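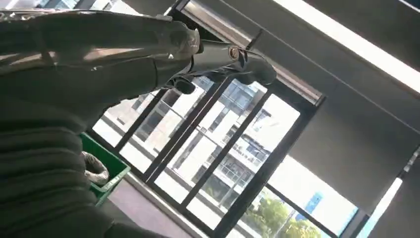

To: prasidix-users
Date: 10/6/19
Subject: Re: Wrist-view pose estimates drift under backlight

> We ran the Prasidix estimator on our own hand over the last fortnight
> and cannot get near the error you posted in December. Facing the
> inside wall of the lab it is fine. Facing a window it wanders by
> several degrees at the outer finger joints and the confidence output
> hardly moves. Is the exposure setting in the release the one you used
> for the posted result? Also, did the training set contain any views
> with strong light behind the fingers, or is that expected to
> generalise from the rest?

The exposure setting is the same. The training set is the problem, and the posted result hides it.

The December figure was a mean over all 395 test sequences. Only 12 of those had a window behind the hand, so a poor result on them made very little difference to the mean. I have now split the test set by lighting, using the ratio of median background brightness to median hand brightness, and the error on the backlit group is a little over twice that on the rest. That agrees with what you describe. The split is in the Motaung repository under eval/lighting, with the sequence lists as plain text.

Looking at the backlit sequences one at a time, two separate things go wrong.

1. Loss of shading on the fingers. The underside of a dark finger against a bright pane carries almost no gradient, so the network has the outline and little else. Flexion in the image plane is still recovered reasonably well. Flexion towards or away from the camera is not.

2. False edges. Window frames are dark, straight and of similar width to a finger segment at the usual working distance. Where a frame passes behind the hand, the keypoint for the outermost joint tends to slide along it. Blind housings do the same when a fingertip is close to one. This accounts for most of the large errors – the first effect mostly adds noise.

The confidence output does not catch the second case because the heatmap peak stays sharp. It is simply in the wrong place. Please do not use it as a gate for now.

What I have tried so far:

- Locking exposure to the hand region. Helps with (1), no effect on (2), and the outside goes fully white, which upsets anyone using the same stream for localisation.
- Adding the joint encoder reading as a prior with a fixed weight of 20. Removes the sliding almost entirely. It also makes the estimator useless for detecting tendon stretch, so it is a workaround only.
- Retraining with 44 extra sequences recorded against windows, at several arm heights and with the blind at different positions. Error on the backlit group drops by slightly more than a third. No measurable change on the others.

The retrained weights are not in the release yet. The Erel hand has a different knuckle spacing and I have not rerun it, and I would prefer not to publish a set that works on one hand only. The Wavivik configuration can be tested now by checking out the backlight branch and pointing the loader at the new file.

If you can send a few of your failing sequences with the encoder logs, I will add them to the split. Raw frames please, before any tone mapping, and with the exposure value for each frame – the last batch we were sent from another group had neither and could not be used.

I will correct the December table on the results page to show the two groups separately.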